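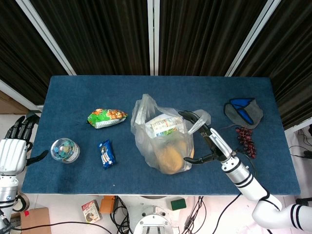

The overnight list at Bunness General started at seven in the evening and ended when it ended. I was the anaesthetist. So was the Oritz.

The Oritz stood beside me on its own trolley and read the patient's brainwaves, and from these it decided how much of the drug the patient ought to have. My job was to agree with it. There was a green button for agreeing and a grey one for disagreeing, and if you pressed the grey one you had to fill in a form, which was called a Clinical Variance Reflection and had a box for how you were feeling.

I had been putting people to sleep since before the hospital had a car park you paid for. I'd learned it the old way, from a woman who watched the patient's forehead. Sweat, she said, and the little muscle over the eyebrow. She could tell you a man was getting light while he still had his back to her, and she did the crossword the whole time in pen.

The Oritz had no opinion about foreheads. It had a number. The number ran from nought to a hundred, and we were to keep it pleasantly in the middle, like a conversation with in-laws.

First case was a hip. The number sat at 48, the surgeon sang, I pressed green. Second case was another hip, possibly the other half of a set. Green. By the third I'd noticed that the Oritz had begun to ask before I'd quite sat down, and that I'd begun to press before it had quite asked. We were getting on like an old married couple, neither of us looking up.

At a quarter to two they brought in the bowel. He was a retired surveyor of 70 with a grey moustache and a firm handshake, and he wanted to know which of us was in charge.

"We work together," I said.

He looked at the trolley for some time. "I had a partner like that," he said, and then he was under.

An hour in, the number was 44 and steady. The trace was lovely. You could have framed it and hung it in a dentist's. And over his left eyebrow, the little muscle moved.

I looked at the Oritz. It suggested we give him slightly less.

I want to be fair here. The manual from Rampersad, who made the thing, ran to 2120 pages, and I had read the ones with diagrams. I knew it had been trained on more anaesthetics than I could give in 7 lifetimes. I also knew it was nearly three in the morning and I'd eaten a muesli bar for dinner. Eyebrows move. Mine was probably moving.

I pressed grey and gave him a bit more.

The surgeon stopped singing. "Problem?"

"Variance," I said.

"Ah," he said, with sympathy, and went back to the bowel.

The number dipped, thought about it, and came back to the middle. The eyebrow lay down. Nothing else happened for two hours, and as any anaesthetist will tell you, nothing is the whole of the product.

I saw him on the ward the next afternoon. He was sitting up and complaining about the jelly, a good colour, both him and the jelly. I asked, as you do, whether he remembered anything.

"Not a thing," he said. Then he frowned. "There was a dream. I was on a hill outside Brorkosby with the theodolite, and somebody kept asking me if I agreed."

"And did you?"

"I said I'd want to see the figures."

I wrote down no recall. Then I went downstairs and did the form. Under Reason for Variance I put eyebrow, and the system wouldn't take it, so I chose Other from the menu. Under how I was feeling the choices were Supported, Neutral and Unsure – I went with Neutral – and it thanked me for helping it learn.

I was back on that Sunday. The Oritz had been updated. It had the same trolley, the same green button and the same number, and in the bottom corner of the screen was a new small window with a camera feed in it, slightly out of focus.

It was pointed at my forehead.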